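Ticket 657: Break room counter, board keeps ending up in the wrong spot
Site: Trenport, second floor kitchen
Priority: Low
Status: Closed

Reported Sunday, 7:10 a.m.

Hi all! First off, I love this counter. The marble pattern looks fantastic with the tile and I make my toast here every chance I get. One snag: there's never a clear place to slice anything. The cutting board gets stored upright behind the canisters, people forget it's there, and then they cut bagels straight on the countertop. I found crumbs behind the crock again this morning. Could we give the board a permanent home?

Update 1
Great idea, and thank you for writing in! Tried the board beside the sink first. Bad spot, it slid every time the faucet ran. Moved it to the middle of the counter and left it flat.

Update 2
Checked the shelf plan from Girnen. It puts the toaster oven on the left with the two-slot toaster next to it and the containers along the backsplash, so the middle is free for the board. No drilling, no new shelf. Love it when that happens!

Update 3
Layout as it stands now: 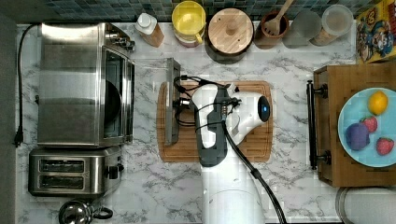
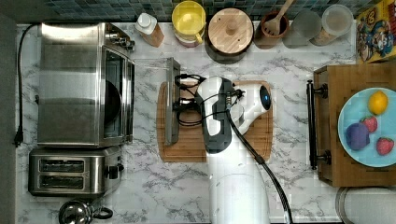
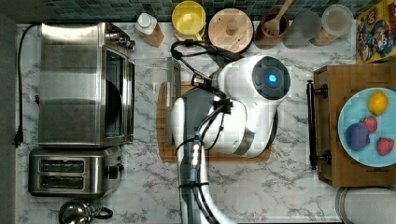
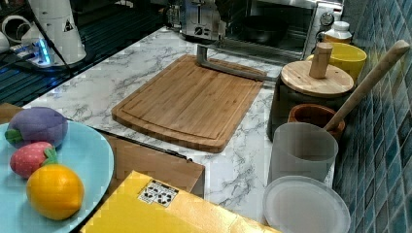

Fig. 1-4: Cutting board on the marble-patterned counter, all four views.

Update 4
Followed the plan for a full week and the board is still where we put it. Two small things left over:

- Crumbs collect in the groove. Tip the board over the trash before you wipe it, works like a charm.
- Someone asked if the canisters could go in the cupboard. Please leave them along the back. The Zasano shelf liner in there is still curling at the corners, see ticket 389.

Update 5, from reporter
This is so much better! I sliced 10 bagels for the early crew and had elbow room the whole time. No crumbs behind the crock either. Fine to close from my side.

Resolution: board stays in the middle of the counter, flat. Reopen if it wanders off.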